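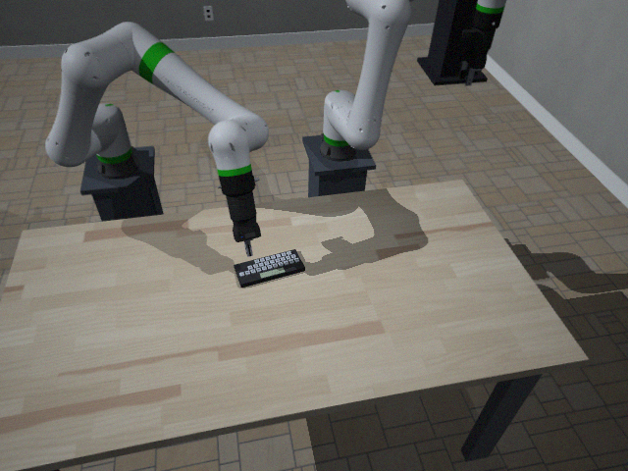 Is the Drameo keyboard pack for Flurard worth it for a club?

mosodstead_makers
Asked in Simulators and Kits

We run a small robotics club in Mosodstead and have been using the free version of Flurard since October. The kids love it! Now we're looking at the Drameo add-on, which is the one with two arms, a table and a little keyboard to press. It's $49 for a club license and we have 12 students on nine pretty old laptops.

What I'd like to know before I spend the money: is there enough in it to keep middle schoolers busy for a whole term, does it run without a fancy graphics card, and do you need to know Python already? A couple of our kids have only ever used blocks.

Thanks in advance, I've read the store page three times and it doesn't really say.

wristcam_fan

Yes, yes, yes. I bought this for my own kids and ended up staying up late with it myself. The idea is so simple (move the arm, press the key) and then you find out how much is packed into it.

What sold me is that you get several cameras and the students have to pick which one to trust. From the room view it's easy to see where the arm is, but you can't read a single key. From the wrist you can read nearly all of them, only they're upside down, and the letters aren't in the order you'd find on a normal keyboard either. So nobody gets to cheat by remembering where the A goes!

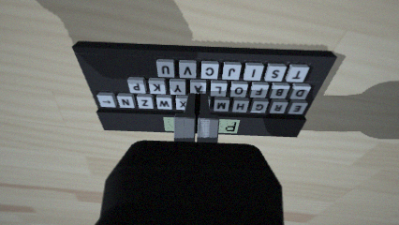
My two spent a whole afternoon just on getting a clean press without bumping the neighbors. The fingers hide whatever is underneath them, so you have to look first, save the position, and then come down. We started with spelling short words and worked up from there. There's a sample script for each level and you can get a long way by changing numbers in it, so I wouldn't worry about the Python. Ours came from blocks too.

On laptops: we run it on an old one with built-in graphics. Turn shadows off in the settings if it gets choppy. It looks nicer with them on, but it moves a lot better without.

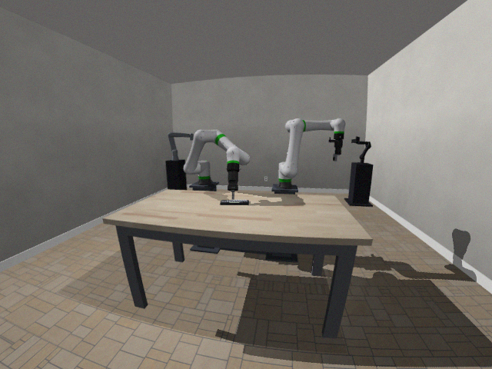 tabletop_tess_ed

Good kit, I agree with most of the answer before mine, but a few things for a group:

The license covers ten machines, so your nine are fine.

Start in the wide room view. Have everyone find both arms and work out which one their script is moving. In my class half the "it's broken" complaints were people sending commands to the other arm.

Save often. Reset puts everything back and there is no undo. I lost a whole lesson that way.

If they finish early, let them fly the arm around with no goal. Mine love checking what the wrist camera picks up away from the table, and it's a good way to get a feel for how the picture turns when the wrist turns.
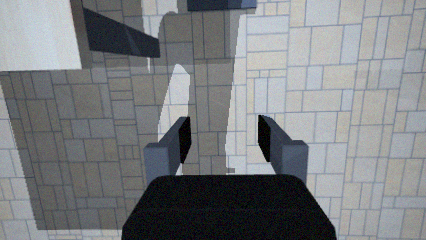 Wrist camera with the gripper open, tiled floor behind.

The one thing I don't like is the manual. It's short and skips the camera setup almost entirely. The Mtshali lesson sheets are much better on that and they match the levels in order. Look for sheet 3676 in their library, it's the one on choosing a view. I print it for everybody.

For a full term I'd say yes if you meet once a week. Twice a week, you'll want something else by the end.

beltdrive

Works on my machine. Update Flurard first though, the add-on won't show up in the menu on the old version.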